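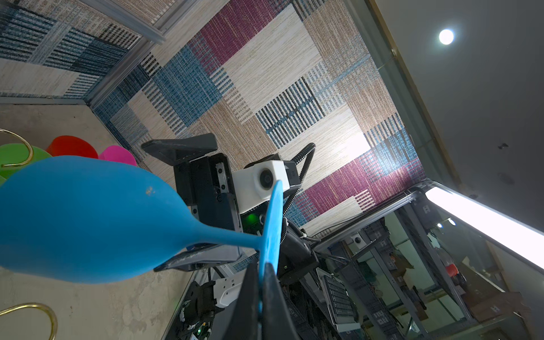

## Plastic wine glasses, and why I've stopped apologizing for them

I own real wine glasses. I have four left out of the set my aunt gave us, and they live on the top shelf where I need the step stool to reach them, so you can guess how often they come down. What I use all summer long is the colored plastic kind: sky blue, green, a red-orange, and a magenta-pink that my kids fight over every single time (it's lemonade, relax).

A few of you wrote in after the March newsletter asking what I do for outdoor drinks when there's a crowd, so this is my long answer!

First, color beats charms. I used to buy those little wire rings with beads that go around the stem, and by the end of the night half were on the grass and the other half were on the dog's blanket. With four different colors you just tell people "you're blue" and that's it. For a bigger group I put a strip of masking tape on the foot and write a name on it. It peels off clean if you do it the same evening. If you leave it until after vacation, it does not.

Second, matte over shiny. I had a clear, glossy set from Kirorik before this and they looked gorgeous for maybe two weekends, and then every scratch showed. A matte bowl hides a lot. It does show specks of dirt, especially on a light color like the blue, but a damp cloth takes care of that and I'm not above using my shirt.

Third, a wide foot! Please look at the foot before you buy. Satish Sisodia brought over some skinny-footed ones for our block dinner last year and they went over if you breathed near them. I like a flat round foot that sits steady on a patio table or a concrete floor, which is where most of ours end up anyway, next to somebody's lawn chair.

Now, washing. The Berotton ones say top rack only and they mean it. I ran a batch on the bottom rack with the heavy pots and got back something that leaned. These days I do them by hand in a dishpan with warm water and regular dish soap, then upside down on a towel. The stems are where the sticky stuff hides, right where they meet the bowl, so I keep an old toothbrush under the sink for that. If they smell like sangria (they will), a spoonful of baking soda in the water and an overnight soak fixes it.

Storage is the part I haven't solved. They don't stack, because of the stems. Zdenka Stoyanova keeps hers in a shoe organizer on the back of the pantry door, one glass to a pocket, bowl down, and I am so jealous of that door. Mine go on their sides in a Grostura bin with a dish towel between the layers. The bin holds 40 if I'm patient and a lot fewer if my husband packs it.

Do they make wine taste worse? My sister says yes. I've been drinking the same $9 red out of both for years and I can't tell, though I will admit that sparkling goes flat in them a bit faster, or seems to. For anything fancy I get out the step stool.

If you have a storage trick for stemmed glasses that doesn't need a pantry door, hit reply and tell me. I'll put the good ones in the next issue, along with the pitcher roundup I keep promising. The Rana pitcher has been dripping down its own front since I bought it and I have a lot to say about that.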